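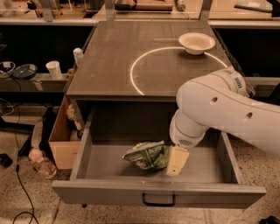

図7-3 引き出し内の対象物にグリッパーを近づけた状態

7.4 引き出し作業中の保護停止と復旧

本節では、Clamanoアームで引き出しからの取り出し作業を行っているときに保護停止が発生した場合の対処を説明します。対象はコントローラーPluruden搭載機です。棚やコンベヤー上での停止については7.3を参照してください。

7.4.1 症状

次のいずれかが起きたときは、本節の手順に従ってください。

・グリッパーが引き出しの中に入った位置でアームが止まり、操作パネルに「E-70 外力超過」が表示される。
・グリッパーの爪が閉じきらず、「E-72 把持未完了」が繰り返し表示される。
・アームは動くが、引き出しの前板または側板に手首部が当たる音がする。

E-70は、手首部にかかる力が設定値を超えたときに出ます。引き出し作業では、底面への押しつけ、側板への接触、引き出し自体の位置ずれが主な原因です。E-72は、袋物のように形が変わる対象物をつかむときに多く出ます。

警告
停止中のアームは、表示が消えていても通電しています。非常停止ボタンを押すまで、引き出しの中やアームと天板の間に手を入れないでください。指を挟むおそれがあります。

警告
保護停止の直後に「再開」を押さないでください。アームは停止前の目標位置へ向かおうとするため、引き出しの底板やグリッパーを破損することがあります。

7.4.2 復旧の手順

1. 非常停止ボタンを押します。操作パネルの表示が「停止（遮断）」に変わったことを確認します。

2. グリッパーと引き出しの位置関係を目で確認します。このとき引き出しを押したり引いたりしないでください。

3. グリッパーが何もつかんでいない場合は、手順5に進みます。つかんでいる場合は、片手で対象物を下から支えます。

4. グリッパー側面の手動解放レバーを矢印の方向に回し、爪を開きます。対象物は引き出しの底に静かに置いてください。

5. 手と工具をアームの動作範囲の外に出します。非常停止ボタンを右に回して解除し、操作パネルで「手動」を選びます。

6. 「退避」画面を開き、座標系を「ベース」に切り替えます。「ツール」のままでは、手首の傾きによって斜めに動き、前板に当たることがあります。

7. 上方向キーを短く押し、動く向きを確かめます。真上に動いたら、グリッパーの先端が天板より高くなるまでゆっくり上げます。速度は初期値の8 mm/sのまま変えないでください。

8. アームを退避位置まで移動し、「エラー履歴」を開いて停止時の力の値を控えます。

9. 7.4.3の点検を行ったあと、エラーをリセットします。

注記
手順7で上方向に動かない場合は、爪が引き出しの縁に掛かっている可能性があります。再度非常停止ボタンを押し、手動解放レバーで爪の開き具合を調整してください。キーを押し続けても力の制限は解除されません。

7.4.3 再開前の点検

1. 引き出しがストッパーに当たるまで開いているか確認します。途中までしか開いていないと、登録した前板の位置と合わず、手首部が接触します。

2. 引き出しの取っ手に緩みがないか確認します。緩みがあると、開閉動作のたびに停止位置がずれます。

3. 対象物どうしの重なりを確認します。袋物と硬い箱形の物が接していると、袋の端を爪が巻き込み、E-72の原因になります。間隔を空けて置き直してください。

4. アームが通る側の天板に器などを置いている場合は、動作範囲の外へ移します。アームのリンクは引き出しの上に曲がり込むため、先端が当たらない位置でも中間部が当たることがあります。

5. 床のケーブルがキャビネットの下に挟まっていないか確認します。

6. 手首部の通気孔に袋の切れ端や粉が付いていないか確認します。付いている場合は乾いた布で取り除きます。エアダスターは使用しないでください。

7.4.4 試運転

1. 引き出しを空にし、「低速試験」を選びます。

2. 進入、下降、上昇の順に1サイクル動かします。異音や接触があれば、ただちに非常停止ボタンを押します。

3. 問題がなければ、硬い対象物を1個だけ入れて同じ動作を行います。

4. 最後に袋物で試します。E-72が再び出る場合は、「把持設定」で種類を「軟包装」に変更し、進入の高さを底面から5 mm上げてください。

注意
E-70を避ける目的で外力の上限値を引き上げないでください。出荷時の上限は70 Nです。変更した状態で発生した破損は、保証の対象になりません。

7.4.5 同じ停止が繰り返されるとき

点検後もE-70が出る場合は、力センサーのゼロ点がずれていることがあります。アームを退避位置に置き、グリッパーに何も持たせず、「保守」から「ゼロ点補正」を実行してください。補正中の300秒間はアームとキャビネットに触れないでください。終了後の表示値がほとんど0にならない場合は、センサーの交換が必要です。

11月の更新より前の制御ソフトウェアでは、引き出しを閉じる動作の途中でE-70が出ると、履歴に力の値が残りません。先に更新を行い、再現を確認してください。

解決しないときは使用を中止し、エラー履歴を保存したうえで、Gundasleyのサービス窓口に連絡してください。架台にAlaoui製の固定金具を使用している場合は、金具の型番も併せてお知らせください。

改訂日：2024年12月18日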